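drosport-grip - README

Outil de relecture et de découpage pour les sessions faites à la pince tenue en main. Version 2 du format, l'ancienne n'est plus lue. Docs incomplètes, je complète quand j'ai le temps.

Ce que ça fait
- synchro des deux flux poignet (gauche / droite)
- estimation d'ouverture des doigts, image par image
- découpage en épisodes : approche, saisie, transport, lâcher
- export vers le planificateur Nosteck

Ce que ça ne fait pas : calibration des caméras. Voir le dépot boström-calib, à lancer AVANT.

Contenu du lot Cledstead
487 épisodes, une chambre, textile seulement. Fisheye brut, pas de rectification - le cercle noir au bord est normal, ne pas recadrer, le masque est appliqué au chargement.

Cas typique de l'étiquette "saisie" : tissu bleu serré entre les deux doigts, le reste qui traîne sur la couette beige. L'autre pince visible dans le coin en bas à droite, donc à masquer pour l'estimation d'ouverture (option --masque-autre).

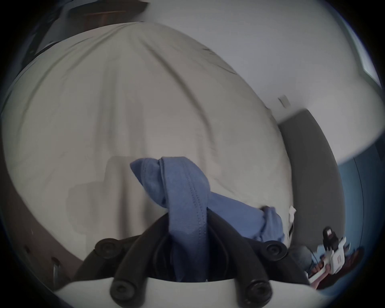

Installation
Python et ffmpeg, rien d'autre. Cloner, pip install -e . et c'est tout. Sous Windows pas testé.

Utilisation
grip sync session/
grip decoupe session/ --seuil 80
grip export session/ --format nosteck

Le seuil est en millisecondes. En dessous, les ouvertures courtes comptent comme du bruit et sont fusionnées. Si vos doigts sont plus rigides que les nôtres, baisser.

Problèmes connus
- tissu clair sur drap clair : le segmenteur décroche, perte de nearly... pardon, de près de 14 épisodes sur le lot. Étiquetés "douteux", pas supprimés
- tissu bleu vu entre les doigts alors que rien n'est saisi : c'est souvent le vêtement de l'opérateur. Faux positif classique. Le filtre de profondeur en enlève une partie, pas tout
- humanoïde dans le champ : le détecteur de pince accroche parfois sa main noire au lieu de nos doigts. Contourné avec une zone d'intérêt fixe en bas de l'image, à faire proprement un jour
- l'export plante si le nom de session contient un espace

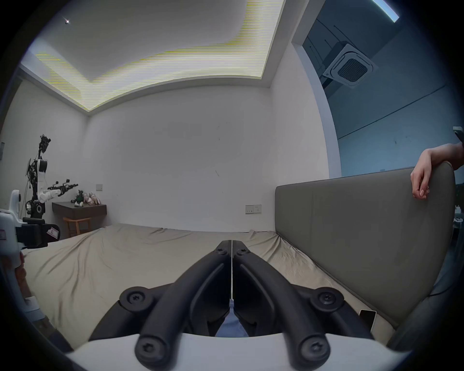
Pince au premier plan, humanoïde à gauche, bras tendu vers la droite.

A faire
- tests sur le découpage (il n'y en a aucun)
- enlever les chemins en dur dans sync.py
- traduire les messages d'erreurs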